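Keep the Old Tower Open
5 Mar 2020

The town of Grunham threw out 304 desktop computers last September. I know the figure because it was printed in the notice for the council meeting, on the same page as the new parking rules. The machines came from the two schools, the library and the clerk's office. They went on pallets to a recycler in Trellham, and most of them went with everything still inside: drives, cards, memory, fans, the lot.

I think that was a mistake, and I think a lot of towns and small companies make the same one every few years. An old desktop tower should be opened and taken apart into its useful pieces before anyone decides it is trash. The work is dull and it is not hard. The results are worth having.

I spent eleven years fixing office machines for a living and I still do it for friends, so I have a bias. I like the big ugly tower. I like it because it comes apart. One panel comes off the side and you can see what you own. Most of the parts are held in by a latch, a clip or a screw that fits the same screwdriver as all the others. You can't say that of the thin laptops that replaced the machines in Grunham, where the battery is glued and the memory is soldered down.

Lay a tower on its side at a decent height, with the panel off, and the job explains itself. The drives and the cards come out first. The board can stay where it is until you know whether you want it.

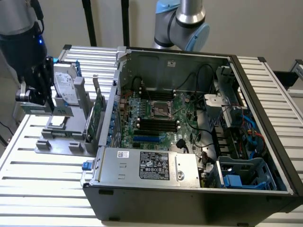

A tower on its side with the panel off. The drive is still in its gray carrier, and the green card stands in the holder at left.

The carrier is a good example of what I mean. In the cheap home computers I used to see, the hard drive was screwed straight into a cage, two screws on each side, and the second pair was always behind something. Office machines of a certain age put the drive in a plastic carrier. You deal with the carrier and leave the screws alone. Somebody at a drawing board thought about the person who would have to change that drive on a Tuesday afternoon with people waiting, and I have been grateful to that person many times.

The usual argument against all this is money. A technician costs more per hour than an old hard drive is worth, people say, so let the recycler have it. I have heard this from office managers, from a school principal and from my own brother-in-law. It sounds sensible until you look at what gets bought afterward.

Grestis, a small insurance office where I did some work, sent off its old towers and then, inside the same year, paid $526 for spare drives and network cards to keep the remaining ones going. Those were the same kinds of drives and the same kinds of cards that had left the building on a hand truck. They could have had a shelf of them. It would have taken one person two days, and the person was already on the payroll and had a slow week in the summer.

The other cost is the one that should worry a town more. A hard drive holds what people put on it. When a tower goes out the door whole, the drive goes too, and with it whatever was saved there by a student or a clerk or a woman applying for a fishing license. Recyclers offer certificates saying the drives were wiped or shredded. I'm sure most of them are honest. I would still like the drive to come out in the building where it was used, be written down on a list, and go into a locked cabinet until somebody deals with it. If you do nothing else I recommend here, do that.

I should be fair about the limits. A board with no memory in it is not much use to anyone unless you have memory that fits, and old memory is picky. Power supplies age badly, and I don't keep one past ten years no matter how well it runs. Some cards were made for one model and won't be happy anywhere else. If you save everything, you end up with a closet nobody can walk into, and I have seen that closet in more than one school. Saving parts without sorting them is just slower garbage.

So the sorting matters as much as the opening, and this is where most efforts I've seen go wrong. People open the case with good intentions and pile what comes out on the bench. A drive lies on top of a card. The card lies on its own components. A screw rolls under both. By the third computer you can't tell what came from where, and by the fifth you stop caring.

The fix is to give every part a place to stand before you start. It doesn't have to be fancy. I used a wooden dish rack for years, with cards in the plate slots and drives on end where the bowls go. Bakery trays with cardboard dividers work. A proper plastic tray with slots cut to size is better, because a card can go in upright and nothing presses on it, and you can see at a glance what you have and what is missing. Stand the drives so the labels face you. The capacity and the date are on there, and you won't want to pick up each one to read it.

It also helps if you ever need to put the machine back together. People forget that part. A good share of the towers I opened were going back into service the same day with one part changed. If the drive and the card are standing next to the case, you put them back and you're done. If they're in a heap with the parts of four other computers, you have a puzzle.
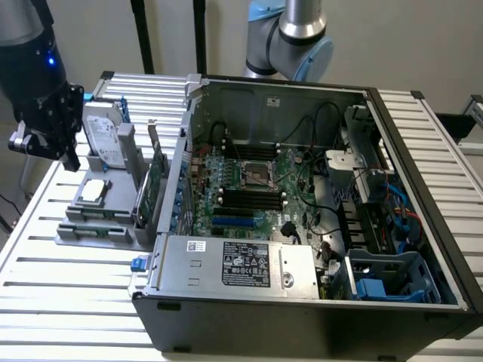

Cisneros wrote in after my last column on this subject to say that the tray is fine but the label is what counts, and that any shop that doesn't put a strip of tape on each part with the machine number is going to mix them up by lunch, tray or no tray. The same letter said I was too soft on power supplies and that five years is plenty.

I'll give way on the tape. I was always lazy about it, and I did mix things up by lunch a few times. On power supplies I'm staying where I am. Read the printed label, listen to the fan, smell it if you have to, and throw it away at ten years. Five is for people with bigger budgets than mine.

There is one more objection, and it's the one I take most seriously. It says that the parts in a computer of this age are too old to bother with, and that a new machine does the same job faster and uses less power. Often that's true. I wouldn't build anything new around a motherboard that old and I wouldn't ask a student to edit video on it. But plenty of the jobs a town needs done are small. A machine that shows the bus times in a lobby doesn't need to be fast. Neither does the one at the library that only looks up call numbers. These run for years on old parts, and when one fails, the cheapest and quickest thing is another old part from the shelf.

There's also what a person learns by doing it. The high school in Trellham lets students take apart the district's old towers in the back of the shop room. I visited once. They had eight or nine cases open on the tables and the kids were arguing about which slots took which memory. A teenager who has pushed down the little latch at the end of a memory slot, and lifted the lever on a processor socket, and been told off for touching the contacts, will never again think of a computer as a sealed box that has to be replaced when it slows down. I don't know how to put a price on that and I won't try.

What would I have Grunham do? The town has another round of replacements coming, 300 machines by the latest count, mostly from the schools. The budget line for hauling them away is $3,559. I'd take half of that and spend it on a sturdy table, some slotted trays, a roll of labels and a few weeks of summer pay for two students and somebody to watch over them. The drives come out first and get listed. Then the memory, then the cards. Whatever is common and works goes on a shelf by the type of part, with a limit on how many of each we keep. The bare cases and the dead boards can still go to the recycler, and they'll take up less of the truck.

The shelf will need a person in charge of it. It always does. That person should be allowed to say no when someone turns up with a box of mystery cables, and should throw out whatever hasn't been touched in three years.

The council takes up the replacement contract at its next meeting. The draft I read has one sentence about disposal and it's the same sentence as last time. I'd like to see it changed before it's signed, and I'll be there to say so. Anyone who wants to see how quickly the side comes off one of these things is welcome to stop me in the hallway. I'll have one in the car.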